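How to Oil a Butcher-Block Tabletop (Without Buying Half the Shop)

Most of what you'll read about oiling a butcher-block top was written by somebody selling oil. I've done four of these tops over the years and I remain unconvinced by nearly all of it, so treat this as the short version from someone who paid for his own supplies.

What you need

Food-safe mineral oil or a hardwax oil
180 and 240 grit sandpaper, plus a cork block
Lint-free rags
A vacuum with a brush head

You don't need the Flalivum conditioning kit. I bought one. It was a small bottle of oil, a smaller tin of wax and a cloth, and the cloth was the best part. Someck sells a plain 950 mL bottle that did two tables and left plenty over.

Step 1: Look at the wood before you sand it
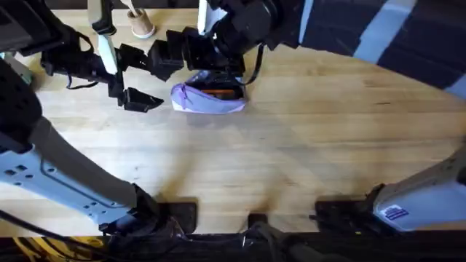
Sanding is where people do the most damage, usually to tops that didn't need it. Get a lamp down low and look across the grain for scratches, rings and raised fibres. Pale timber makes this harder than the guides admit. On a blond top like this one, with the strips running lengthwise and only faint darker streaks in them, a soft grey shadow is easily taken for a stain, so move the lamp and see if the mark moves too. If it does, leave it alone. If you're left with a real mark, sand that spot with 180, feather it out, then go over the whole surface with 240. Always go along the strips, whatever the man at the hardware store tells you about small circles.

Mask any edge trim first. Oil on a dark strip dries blotchy and you'll be looking at it for years.

Step 2: Get the dust off

Vacuum twice, then wipe with a barely damp rag and let it dry overnight. Tack cloths are fine, I suppose, but some leave a residue and I've stopped using them.

Step 3: First coat

Pour a little in the middle and spread it with a folded rag. Thin is the whole trick. Wait 18 minutes, then wipe off everything that hasn't soaked in — yes, everything. A sticky top is nearly always a top that wasn't wiped.

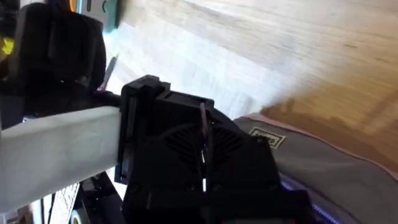
The wood seen from a steep angle.

Get your own eye down to a low angle before you put the rag away. Dull patches want more oil, shiny ones want more wiping.

Step 4: Second coat

Leave it 12 hours and repeat. The Nurnuvora label asks for five coats. Two did me fine, and a third mostly ended up on the rag.

Lay used rags flat outside to dry if you've used a hardwax oil. They can heat up and catch fire in a heap, and that's one warning I do take seriously.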